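**Lilleo releases version 2 of its comment service for personal blogs**

*For immediate release*

GRATARBY, October – Lilleo, which supplies hosted comment sections to independent and personal blogs, has released version 2 of its service. The release changes the way replies are ordered, the way commenter names and profile pictures are stored, and the way a blog's past comments are moved in from another system. It is open to all account holders from Tuesday at 9 a.m.

Version 2 was tested on 53 personal blogs before release. Most of these are diary, family and study blogs run by one author, with a small and regular group of readers. The test blogs used the same hosting and the same limits as paying accounts. Blog owners sent fault reports through the normal support form.

**Reply ordering**

In the earlier version, replies were sorted by the time they reached the server. A reply held for approval therefore appeared below later replies once it had been approved, and a conversation between the same few readers could be shown out of order. Version 2 sorts by the time the reply was written and keeps each reply attached to the comment it answers. If the parent comment is deleted, the replies stay in place under a line reading "Comment removed".

Blog owners can choose between two layouts. The threaded layout indents each reply under its parent. The flat layout shows all comments in a single column and places a short link to the parent above each reply. The flat layout is the default on narrow screens. Either layout can be set for the whole blog or for a single post.

**Names and profile pictures**

Commenters on personal blogs often change their display name or picture, and readers have reported mistaking one regular commenter for another. Version 2 stores the name and the picture as they stood on the day a comment was posted, and also stores the current ones. The blog owner decides which set is shown. When the older set is shown, selecting the name opens a small panel with the commenter's present name and picture.

Commenters who don't want their earlier names kept can clear them from the account page. Clearing applies to every blog that uses Lilleo and can't be undone. Comments left without an account carry only the name typed at the time and aren't linked to each other.

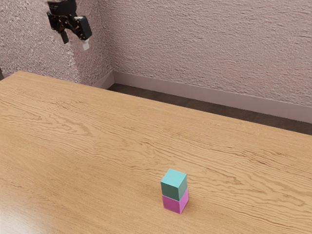

*Two cubes stacked on a wooden table. Computer-generated image.*

**Moving comments from other systems**

The import tool has been rewritten and is now supplied under the name Arkstead. It reads export files in the common blog formats and matches each comment to its post by web address. Where a post has been moved or renamed, Arkstead compares the post title and the date of publication and lists any likely match for the owner to confirm. Comments that can't be matched are held in a separate folder and aren't published.

Arkstead keeps the original date of each comment, the line breaks, and any repeated punctuation. The earlier tool shortened long runs of exclamation marks and full stops, and this changed the tone of some older comments. Owners who used the earlier tool may run the import again from the same export file. Duplicate comments are detected and skipped, and owner edits made after the first import are kept.

Import jobs run in the background. The blog stays open to new comments while a job is running, and a log is sent to the owner's registered email address when it ends. The log gives the post, the number of comments brought in, and the reason for each comment left out.

**Spam and approval rules**

Filtering in version 2 is carried out by Liapis, a rule set developed by Lilleo for low-traffic blogs. Liapis takes account of whether a commenter has been approved on the same blog before, the links in the comment, and the age of the post. It doesn't score informal spelling, capital letters or humour, all of which the previous filter treated as signs of spam in some cases.

A comment is either published, held or rejected. Held comments appear in the owner's queue with the rule that caused the hold. Owners can switch off any rule, and the change applies to new comments only. Rejected comments are kept for nine days and then deleted.

**Email notices**

Commenters can ask to be told of direct replies, of all comments on a post, or of neither. Notices for busy posts are grouped into one message. The full text of the reply is included unless the blog owner has limited the blog to invited readers, in which case the message contains a link only.

**Availability**

Existing accounts will be moved to version 2 in groups. Owners receive an email before their blog is moved and may put the change off once. No change to the blog's own template is needed where the standard Lilleo code is in use. Owners who have altered the style sheet should check the reply and name classes, which have been renamed; a list of old and new class names is in the help section.

Pricing isn't affected. Free accounts receive the new ordering, the name storage and Liapis. Arkstead is included with paid accounts and can be bought as a single import by others.

**About Lilleo**

Lilleo is based in Gratarby and provides comment hosting, import and filtering for personal and small-group blogs. It doesn't place advertising in comment sections.

**Press contact**

Press Office, Lilleo, Gratarby. Enquiries can be sent through the press form on the Lilleo website. Screenshots of both layouts and the technical notes for version 2 are available on request.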